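Print this story | E-mail this story

Zandwood lab wants 500 tries at picking up a block

I spent a morning at Zandwood this November watching a robot try to pick things up, and I had a better time than I expected (I'd brought a crossword, just in case). The team there is building Orenen, a program that learns to grasp from examples, and before it can learn much of anything it needs a big pile of them.

"We're at 300 good ones," Dayana Quispe told me when I walked in at 9 a.m. She runs the collecting. The goal is 500 before the first real training run, and on a decent day she and Jhair Ccori add nearly 100.

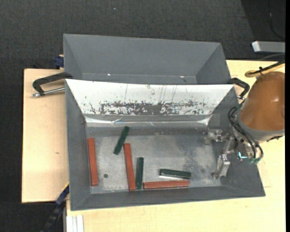 Every example is one attempt, saved with the camera view and the arm's movements, and the misses get saved too. Jhair says the misses are worth plenty - the program has to see what a bad grab looks like. What surprised me was how much they care about the mess. Three red blocks and three green ones in a metal bin sounds like a toddler's game, but when one is lying right up along the front edge with another just above it, where do the fingers go? I had no idea. I guessed, and Jhair was very kind about it.

The shiny panel on the back wall is its own headache, Dayana says. Glare can fool the software that finds the blocks, so they want lots of examples with bright spots in them. Fine by me, I was squinting too!

Evelien Verstraete, who handles the software side, is hoping to start training over the winter. After that comes a test on block layouts the program hasn't seen - 108 of them, already picked out. I asked to come back for that one and she said sure, bring the crossword.

Questions or corrections? Contact the news desk
Copyright Lasero. All rights reserved.
Back to top

We use cookies to remember your settings. By continuing to read, you accept our cookie policy. OK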